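We use cookies to remember your settings. Accept all | Manage cookies

The club that learned to walk before it ran

Get to Pellmont Park at 6 in the evening and you will hear the over-60s before you see them. There's laughing, a good deal of shouting for the ball, and now and then a cheer that sets off the dogs by the pond. Walking football has properly arrived here, and it is brilliant to watch.

Onyekachi Onyeka started the sessions two years ago, after her knees ended a long spell at left back for the Katis women's side. She missed the dressing room more than the matches. "I wanted the arguing about throw-ins," she says. "You can't get that at a gym."

The rules are simple enough. No running, no slide tackles, and the ball stays below head height. What surprised me was how clever it gets once pace is taken away. You have to pass early, and you have to look up, and a lazy first touch is punished every single time – I gave away two goals proving it.

The oldest regular is past 70 and plays in goal, where his throwing is better than most people's kicking. Newcomers are put straight into a team, handed a bib and told which way they're shooting. By half-time they're usually complaining about the referee like everyone else.

In September the club enters its first away tournament, at the Eze ground across the river. Dilent, the local sports shop, has lent a set of orange shirts, and there has been a long and very enjoyable row over who gets number nine. Onyeka has settled it by taking it herself.

Sessions are open to men and women, and the first one is free. Bring shin pads and a drink. Boots with moulded studs are fine on the grass, and trainers will do if the ground is hard.
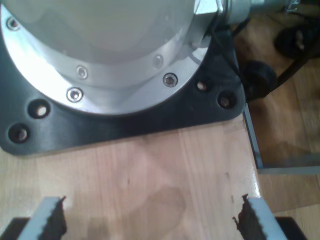
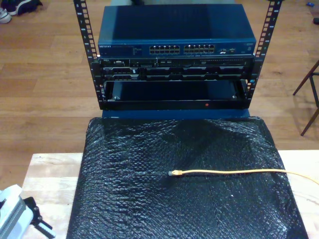
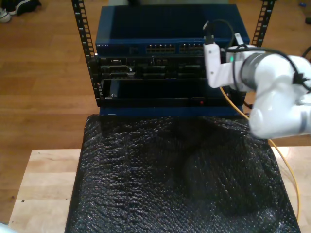

Second and third pictures: the rack and its dark blue network switch.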